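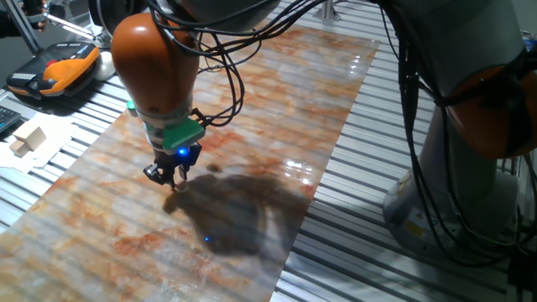

*Poste de démonstration, bras orange au-dessus de la feuille à motif marbré.*

# Compte rendu – réunion du projet Brirkora, février

Début à 14 h. Présents : l'équipe apprentissage, l'équipe cellule, et Druronov en visio (le son a tenu jusqu'au bout, bravo à la connexion !).

## 1. Démonstrations à la main

- Les 16 premières démonstrations en guidage manuel sont enregistrées et relues. Les trajectoires sont nettement plus souples qu'en janvier – belle surprise pour tout le monde.
- Reste le moment de l'approche, où l'opérateur hésite encore. On garde ces hésitations dans le jeu de données pour l'instant et on en rediscute avec Dönmez.
- Objectif confirmé : 200 démonstrations avant le premier entraînement complet.

## 2. Téléopération

- Jimby, notre interface de commande à distance, passe en version de travail sur la cellule. Le retour de l'équipe est très bon, on sent vraiment le geste passer dans le bras !
- Demande de Druronov : ralentir la descente sur les derniers 20 mm. Adopté.
- Câbles : revoir le cheminement entre les deux bras, les boucles pendent au-dessus de la feuille.

## 3. Vue du poignet

- Longue discussion, et passionnante, sur les surfaces brillantes. De près, le reflet de la lumière fait une tache blanche éblouissante et les rayures grises verticales se mêlent aux veines orange. Très bon cas difficile pour l'apprentissage.
- À essayer : un éclairage diffus, puis une exposition fixe. Une série de chaque, mêmes gestes, même opérateur. 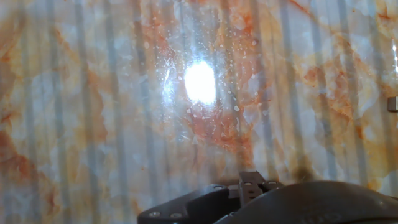

## 4. Actions

- Équipe cellule : fixation des câbles, essai d'éclairage.
- Équipe apprentissage : script de tri des séquences, budget de 4 000 € pour le stockage à faire valider.
- Dönmez : avis écrit sur les hésitations.

Fin à 15 h 30. Prochaine réunion en mars, devant la cellule.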